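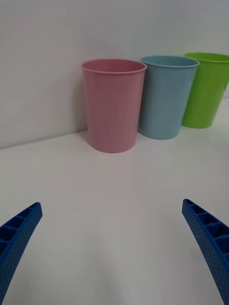

Attachment 1: cup bench, blue fingers fitted

Search tickets and articles

Support > Grippers > Purchasing and spares

Opened by Rosalba Galli, Ruvville

Hello again, and thank you for being so patient with us last June. We're putting together the budget for the second cup bench and I've got myself in a muddle over the quote from Giltbridge. It lists 12 pairs of the blue ribbed fingers, but my spreadsheet says 16, and I can't for the life of me remember whether we'd agreed to keep spares for the old arm as well. The ceiling is $2,000 for fingers and mounts together — freight comes out of another bucket, thank goodness. We only want to work with light plastic tumblers, the pink, blue and green ones standing against the wall, so nothing heavy is planned.

Reply from Tyyne Kiiskinen, Vudex support

Lovely to hear from you, Rosalba! I've gone back through the order notes and you're both right, in a way. The new bench needs 12 pairs and the other four were spares for the old arm. If money is tight I'd happily leave those until next financial year. Could you send me a second view with the green cup nearest, so I can check the finger spread before you commit to a size?

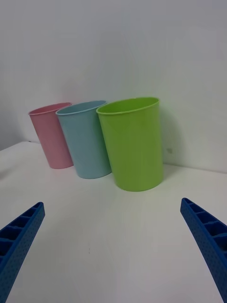 Next step: requote

Tyyne to ask Giltbridge for 12 pairs, with the price held for 30 days. Rosalba to confirm the mounts. Ticket stays open.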